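3 min read

Ticket 1730 - Jimel mug stand rocks when loaded
Opened 2024-06-28
Handled by: Ilse Strobel, Wurnport kitchen goods

Reported problem

Customer says the four-peg stand tips toward one side as soon as a second mug goes on. It was bought in December and was fine until spring. The customer keeps it at the end of the counter and washes the base with the dishes. Also asks why the engraved word on the cutting board from the same order is getting hard to read.

Step 1. Take everything off

Asked the customer to remove all mugs and look at the stand bare. With mugs on it you can't tell whether the pole is loose or the base is off. We have the same model here, light wood, long rounded base with the ring groove at one end and the pole near the other. Put ours on the gray table to compare, pegs empty.

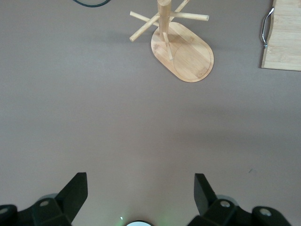

Step 2. Check the pole

Hold the base down with one hand and push the top of the pole. Customer reports no play at all. Tried the same on ours, no play. Pegs are tight too. Closed this line.

Step 3. Check the base

Customer pressed on each end of the base in turn. It clicks on the pole end. Turned it over and laid a steel ruler along the bottom - there is a gap under the middle that a bank card slides into. The base has cupped. Ours sits flat against the same kind of ruler.

Step 4. Load order

The pole is off center, so the first mug should go on the peg that hangs over the base. The customer's heaviest mug is a Kiss stoneware one, 508 grams on their kitchen scale, and it was on an outside peg. Moved it over the base. Better, still clicks.

Step 5. Dry it out

Told the customer to stop soaking the base, wipe it only, and leave it upside down on a rack away from the stove. Check again with the ruler after a week. If the gap closes, rub in one thin coat of Sorer board oil, both faces, and let it sit overnight.

Step 6. The board

Looked at one here with the small dark lettering down the left side. It is faint on ours as well and I could only make out part of the word.
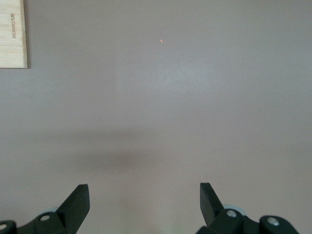 The customer should not go over it with a marker. Mild soap, no scouring pad, dry it on edge. Oiling may bring the letters up a little but I did not promise that.

Status

Waiting on the customer for the ruler check. If the base still rocks, send a replacement base only - the pole unscrews from underneath, part 145. Board question answered, no return needed.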